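Office Furniture > Desks > Set-up guides
By the Rellham workshop desk, March
Last updated: March, 9:40 a.m.

Part 2. Fitting the top and setting the height on your Kotance desk

Okay, so by now you should have the two legs joined by the crossbar and standing on their feet. If the crossbar still wiggles, go back to Part 1 and snug up those bolts before you go on. I'll wait!

I've put together more of these than I care to admit (my whole den is Kotance at this point), and this is the order that works best for me. The printed sheet has you fit the control box first. I like to leave it until the top is on.

1. Lay the top face down on a blanket or a rug. Check for grit first, please — one crumb under there and you'll have a scratch you look at every morning.

2. Set the base upside down on top of it and line up the brackets with the pilot holes. The wider overhang goes at the back, where your monitor will live.

3. Start all the screws by hand, a few turns each, and only then go around and tighten them. I use a plain screwdriver for the last bit.

Caution: Use the short screws from the Flevomik bag. The long ones are for the cable tray bracket and they will come right through the top. I did this once on a walnut top and I still think about it.

4. Clip the control box into its slot and plug in both leg cables until you feel them click. The plugs are the same, so it doesn't matter which goes left or right.

5. Tuck the cables along the crossbar with the sticky clips. Leave some slack near each leg, more than looks tidy, so they can travel when the desk goes up.

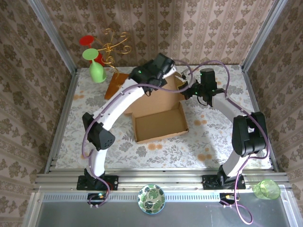

Two arms over a tabletop, with an open cardboard box between the walls.

6. Get a second person for the flip. A 603 top with the base attached is a heavy, awkward thing, and grabbing it by the edge of the top puts all the strain on the screws you just put in. Lift by the frame, one of you on each side, and set it down on its feet gently.

7. Plug it in and hold the down button until the desk sinks all the way, bumps up a hair and stops. That's the reset. It takes longer than you'd expect the first time, so keep holding.

Note: If the display shows a 9, one of the leg cables isn't seated. Unplug the power, push both cables in again and repeat the reset.

Now for the fun part, the height! Sit in the chair you're really going to use, feet flat, shoulders loose, and bring the desk up until your forearms rest level. Press M, then 1, to save it. Stand up in your usual shoes and do the same for standing, saving it under 2. I came back and nudged mine down a little after a few days, and I'd suggest you do too.

If you bought the McGrath drawer unit, fit it after you've saved your heights. It hangs lower than you'd think, and you'll want to check that your knees clear it at the sitting setting.

Spare screws and clips come as kit 157. Keep the hex key taped under the top, near the control box, where you can find it for Part 3.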